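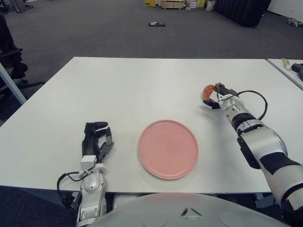

## Re: [bench-practice] Draft 3 of the tabletop handling rules

Hello all,

Thank you for the notes on draft 3. Elis, yours was so thorough that I printed it out and took it home! I'll answer the two points that came up most and leave the small wording fixes for the next round.

Elis Probert wrote on 22nd August:

> Section 2 says "clear the work area," but it never says how far the work area goes. At Catley we read it as the table the robot faces. At Tondden they read it as anything either arm can touch. Could the draft pick one?
>
> Also, does the idle arm count as parked if its hand is resting on the table?

On the first point, I'd go with the Tondden reading. Our own setup is a plain one, a pink plate on a white table, and it would be easy to write the rule around that table alone. But we have a second table at the robot's right,
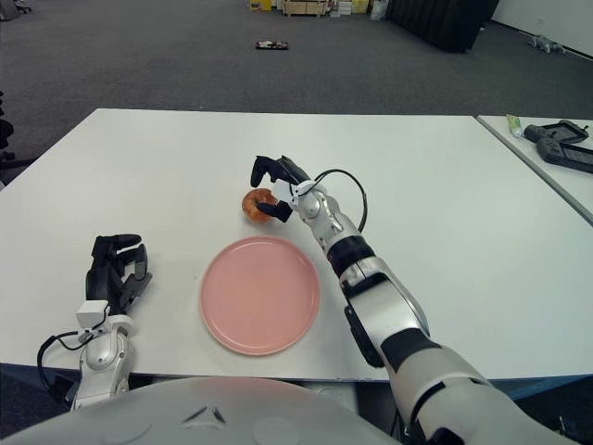 and if a rule stops at the edge of the first table, people will quite reasonably treat the next one as a shelf. I've been guilty of it myself. So the new text says "any surface within reach of either arm, plus 45 cm," and it asks for controllers to have a set place, written on the setup sheet, where the operator can pick one up without leaning across.

On the second point, no, I don't think a resting hand is a parked arm. Draft 3 used "idle," "parked" and "at rest" as if they were the same word, and that was my doing - sorry. I'd like to keep two terms:

- **Resting:** powered, hand on or near the table, may move without notice.
- **Parked:** in the stored pose, with motion disabled and confirmed by the operator.

Nobody reaches in for a plate while either arm is only resting.

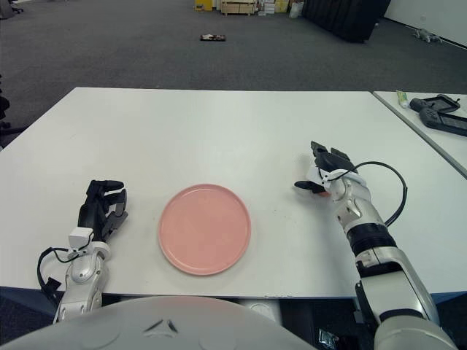 *Left hand resting, right hand over the table. Treat both arms as live.*

While I'm at it, I'd like to say something on cables. The loops at the wrists need slack, and everyone agrees on that, but Olszewski's sheet has you check them with the arms parked and ours has you check them at the start pose. I'd ask for both, once each per session. It's a small chore and I know it'll get grumbled at (I'll be grumbling too).

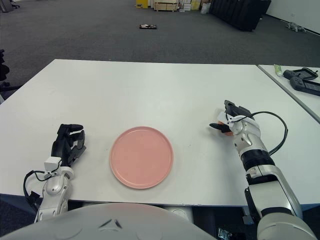 Przemysław Kaczorowski writes that he would go further and put the cable check in the log with initials, as the Grallus group does. His feeling is that a check without a name next to it slowly stops being done. I'm happy to add that if the rest of you can stand one more column.

Please send objections to the list, with the section number in the subject line.

Warmly, and with thanks for your patience.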